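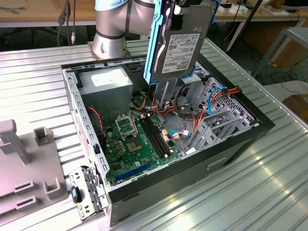 Urkanell publishes results of workshop trial on robot computer repair

Hard drives fitted reliably, loose cables still a job for people

19th September

Urkanell, the repair and refurbishment company, has published the results of a trial that asked how much of the work on a computer repair bench can be done by a robot arm. The trial ran at the company's workshop from April and covered 3294 separate tasks on used desktop computers.

The arm was given the jobs a junior technician does in the first months: taking out and fitting hard drives in their plastic caddies, removing and fitting memory, unplugging data and power cables, and plugging them back in. The cases were laid on their side with the side panel already off. Opening them was left out of the trial.

Drive work went best. The arm was set 1622 drive tasks and finished all but 37 without help. Most of the failures came when a power cable had drifted across the mouth of the drive cage and the caddy caught on it on the way down. The arm is set to stop when it feels resistance, and a technician then moved the cable by hand.

Memory was harder. Of 698 attempts, the arm completed 511. Cables were the weakest part of the trial, with 204 successes in 546 attempts. The remaining tasks were repeat runs used to check changes to the software and are not counted in the results.

"A drive in a caddy is a stiff object with a known shape, and it goes into a known slot," said Evelien Van Wijk, who led the trial for Urkanell. "A bundle of power leads is different in every machine we open. The arm can hold a plug well enough. Finding it and turning it the right way round is where we lose the time."

Speed was also measured. A trained technician at the workshop fits a drive in a caddy in under a minute. The arm took a little over three. Urkanell said it did not try to make the arm faster during the trial and would not do so until the number of stops had come down.

Joris Boersma, workshop manager, said the company had no plans to reduce the number of bench staff. "We have more machines coming in than we can get through. If the arm can do the drives on the evening shift, my people can start the morning on fault finding."

The control software was written by Furkon, and the fixtures that stand on the bench were made by Dierckx. Masaru Kawaguchi of Furkon said the same methods were being tried on household jobs, including loading a dishwasher and sorting cutlery, but that these were further off. "On a bench you can decide where things stand. In a kitchen you can't," he said.

A second trial will look only at cables and will use computers from more makers. Urkanell expects it to start next April.

The full results, including a list of every failed task, can be requested from the company.

Press contact: Wilma Van Acker, Urkanell press office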